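**Skandetti Robotics Safety Office**
30th May

### 1

We are publishing a short account of a fault on the countertop manipulation cell at Skandetti. It is posted as a thread so that partner sites can follow it and reply to individual points. Nobody was hurt. The arm remains out of service.

### 2

The cell is used for household handling tasks. The task in progress was the transfer of a long metal rod with a mounting post. The arm is required to approach from above, close on the rod, lift it clear of the countertop and set it down again without disturbing the objects on either side.
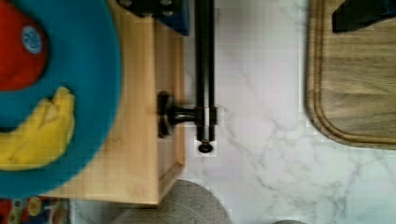 The rod is an awkward part. It is narrow, its surface is dark and glossy, and the post makes one end heavier than the other. It was added to the task list in March at the request of our partners at Jaunzems, who handle similar fittings.

### 3

During run 29 the gripper closed on the rod at the intended height. The controller then commanded a further downward move that was not in the plan. The fingers pressed the rod against the stone and the arm continued to push.

### 4

Under the cell rules, contact force above the set limit must bring the arm to a protective stop at once. The stop did occur, but it came 2 seconds after the limit was passed. We regard that delay as the incident, and it would have been reported in the same way if the rod had been undamaged.

### 5

The operator on duty, Riku Ogura, pressed the emergency stop when he heard the drive note change. The logs show that his press and the protective stop arrived within the same control cycle. He was standing outside the marked area, as the procedure requires.

### 6

Cell layout, for those comparing it with their own: cutting board in the middle of the counter, toaster and toaster oven behind it, loose household items around the edges. The layout was within the rules. Items are left in place on purpose for this task family, and the clutter played no part in the fault.
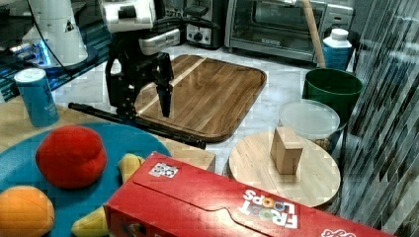
### 7

What the logs show. The wrist force sensor stopped sending new values shortly before contact. The controller went on reading the last good value, which was close to zero. As far as the software could tell, the gripper was still in free air, and it went on lowering the arm to look for the surface.

### 8

Each sensor message carries a time stamp. The controller is supposed to reject any message that is too old. That check was present in the code and was switched off in the configuration file. The setting dates from a maintenance session in March, when a Parkitz interface unit was being tested on the bench. It should have been restored before the arm returned to the cell.

### 9

The interruption itself came from a connector at the wrist. Normunds Uibo, who leads hardware maintenance, was able to reproduce it by flexing the cable with the wrist turned to the approach angle for the rod. At other wrist angles the signal was steady – the earlier checks, all made in the parked position, could not have found it.

### 10

We therefore have two separate failures. A worn connector interrupted the signal, and a disabled check allowed the controller to carry on without it. Either one alone would have led to a late start or a nuisance stop. Both are our responsibility. The Durner drive units behaved as commanded and are not under review.

### 11

Damage was limited to the gripper fingers, which are being replaced, and a scuff on the underside of the rod. The rod has been withdrawn from the task. The countertop was inspected under a lamp and no crack was found.

### 12

Several followers have asked why the wrist camera did not catch the problem. The camera feeds the grasp planner and is not a safety device. When the gripper is low, nearby objects such as the plate rim can blur while the rod stays fairly sharp, and the planner is tuned to accept that. It judges where the rod lies. It has no means of judging how hard the rod is being pressed.

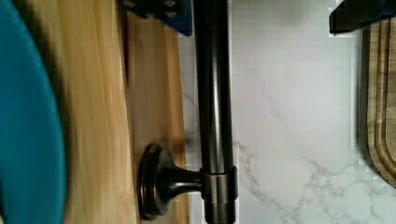 **CORRECTIVE ACTIONS**

The following are complete. The message age check is switched on and can no longer be changed from the configuration file. The wrist connector and its cable have been replaced. All 1446 stored log files from the cell have been searched for gaps in the force signal.

### 13

The search found shorter gaps in earlier runs, every one of them in free air with no contact. They had been recorded as warnings and left unread. Warnings from the force sensor now hold the cell at the end of the run until a member of the maintenance team has signed for them.

### 14

Still open:

- A flex test of the wrist cable through the full range of approach angles, to be repeated at each monthly service.
- A separate contact limit in the drive units, so that the stop no longer depends on the wrist sensor alone.
- A written handover between bench testing and cell operation. The present handover is verbal.

### 15

The second item is the one we expect to take longest. The drive current rises slowly when a thin part is pressed flat, and a limit set low enough to protect the fingers may trip during ordinary lifting. Trials will be run at reduced speed with a substitute part before the rod is considered again.

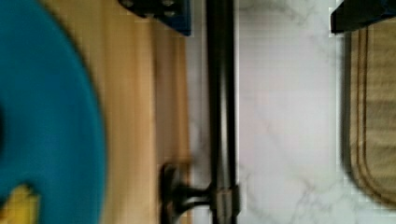
### 16

Advice to sites running a similar arrangement: please confirm today that your controller rejects old sensor messages. Unplug the force sensor with the arm idle and the area clear, and check that the arm refuses to move. Reading the setting on screen is not sufficient – our own screen displayed the check as available, which we took to mean active.

### 17

If your arm does move with the sensor unplugged, please take it out of service and write to the Safety Office. We will share our test procedure and the log search script. Sites that bought interface units from Parkitz should carry out the same check after any bench session.

### 18

We thank Riku Ogura for a prompt and correct response, and the Jaunzems team for lending us a test fixture at short notice. The full report, prepared by Normunds Uibo, will be sent to partner sites once the drive limit trials have ended. Replies to this thread are read by the duty engineer.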